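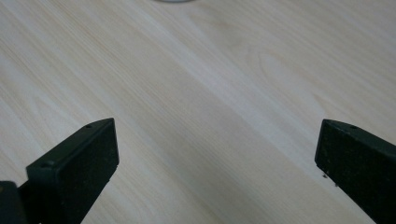 Table top, members' display area, Oltumham Hall

Oltumham and District Postcard Society – Members' Forum
Section: Meetings and Fairs
Topic: Proposed changes to the sale of members' duplicates

Posted by Hon_Secretary
Sep 20, 2012

Members are asked to read the following before the autumn meeting. Comments may be left in this topic until the agenda is closed.

The Society has for many years allowed members to sell duplicate postcards at ordinary meetings. The present rule (Rule 14) permits each member to bring one album or one shoebox, to be laid flat on the members' table. It is proposed that the rule be amended as follows:

(a) Duplicates may be offered in albums, in boxes or on an upright stand.
(b) Every card offered for sale must be in a clear sleeve with the price and the member's initials on the back.
(c) The Society will retain ten per cent of each sale, to be put towards the hire of the hall.
(d) Cards dated before 1918 may not be hung and must remain in albums.

The proposal was put forward by Mr Brahim Alaoui and seconded by Mr Ignacio Alcantara. At the close of the February meeting there were 674 duplicates registered in the sales book, of which 61 had been sold. The officers take the view that this is a poor return for the time spent on it.

The full wording is held by the Secretary and will be read out before the vote.

Posted by topographical_ted

I should like to record my objection to paragraph (a). Albums have served this Society well. A card that is hung up is handled by the corners, put back in the wrong place and, before long, creased. I have no quarrel with (b) or (c).

I would also ask why (d) stops at 1918. Some of the most fragile cards in my own collection are real photographics of the 1920s, including a run of the Porovden tramway that I should be very sorry to see passed from hand to hand.

Posted by B_Alaoui

I thank the previous member for his comments and will take them in turn.

The year 1918 was chosen as it is the date already used in our competition classes. I have no strong attachment to it and would accept 1930 if that is the wish of the meeting.

As to handling, the cards would be sleeved under paragraph (b), and the sleeve would take the wear. Visitors to our meetings do not as a rule sit down and work through an album belonging to a person they have never met. They will, however, look at a card that is at eye level. Most of our duplicates are modern views and comic cards priced under a pound, and it is these that I have in mind.

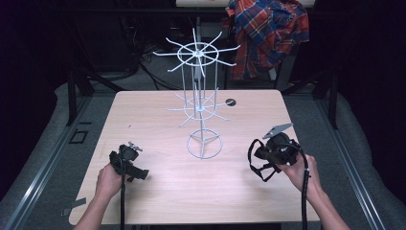
White wire spinner rack with two tiers of hooks, on the table

For those who have asked about the type of stand, a rack with hooks would require sleeves with a punched hole at the top. The Jison catalogue lists such sleeves by the hundred. I have not yet obtained a price for the larger continental size.

Posted by Marguerite_P

Would members please bear in mind that the members' table is also used for the competition entries? If a stand is to be placed on it, there must be an agreed position, and it must not be between the judge and the entries. At the last summer competition the judge was obliged to lean across two boxes of greetings cards to reach Class 3, and remarked upon it.

I support the proposal in other respects.

Posted by topographical_ted

With respect to Mr Alaoui, a sleeve with a hole in it is a sleeve that lets in dust. I would also point out that a hanging sleeve carries the full weight of the card on the punched edge, and that heavier cards will tear it in time. The Cho sleeves which I use for my albums are closed on three sides and have given no trouble at all.

I accept that comic cards may be a different matter. If paragraph (a) were limited to cards published after 1960, I would withdraw my objection.

Posted by I_Alcantara

As seconder I would be content with that limit, provided that it replaces paragraph (d) and is not simply added to it. Two dates in one rule will lead to argument at the table. We already have difficulty in establishing when many cards were published, as members will recall from the discussion of the Oltumham bandstand views – the same picture was on sale for more than 20 years.

A simpler course may be to set a limit by price. Any card marked at less than £2 may be hung, and any card marked at £2 or more stays in an album. The price is written on the back and cannot be disputed.

Posted by album_only

I am against the whole of it. The Society was formed for the study of postcards. If members wish to sell, there are fairs for the purpose. I would remind the officers that Rule 14 was brought in as a temporary measure.

I also object to the ten per cent. Members already pay a subscription and should not pay again for the hall.

Posted by Hon_Secretary

For the information of members, Rule 14 was adopted as a temporary measure and was confirmed as a standing rule two years later. The minute is available for inspection.

On the question of the ten per cent, the officers would observe that the hire charge has been increased and that the only other course open to the Society is to raise the subscription. Members who do not sell would then be paying for those who do. It was felt that paragraph (c) was the fairer arrangement.

Posted by album_only

I have read the minute and I accept the correction. My view on the ten per cent is unchanged and I shall vote accordingly.

Posted by Marguerite_P

May I ask that Mr Alcantara's suggestion be put forward formally as an amendment? It appears to me to meet the concern over early cards without requiring anybody to date them. There is one weakness, in that a member may price a good early card at £1.50 without knowing what it is. This has happened before – I have myself been the buyer on more than one occasion.

Posted by B_Alaoui

I am willing to accept the amendment. Paragraph (d) would then read: "Cards priced at £2 or more may not be hung and must remain in albums." I suggest that the position of any stand be left to the competition steward on the day.

Posted by topographical_ted

I shall support the amendment, with some reluctance. I should still like the Society to obtain samples of the punched sleeve before any quantity is ordered, and I am prepared to test them at home with cards of different weights.

Posted by Hon_Secretary

The amendment has been entered on the agenda in the names of Mr Alcantara and Mr Alaoui. Samples of sleeves in the standard and continental sizes will be requested. Members who are unable to attend and who wish to vote by post should apply to the Secretary for a form, enclosing a stamped addressed envelope.

Posted by new_member_K

Are shoeboxes still permitted under the new wording, or must the box be of a particular kind?

Posted by Hon_Secretary

Shoeboxes are still permitted. Lids should be placed under the table.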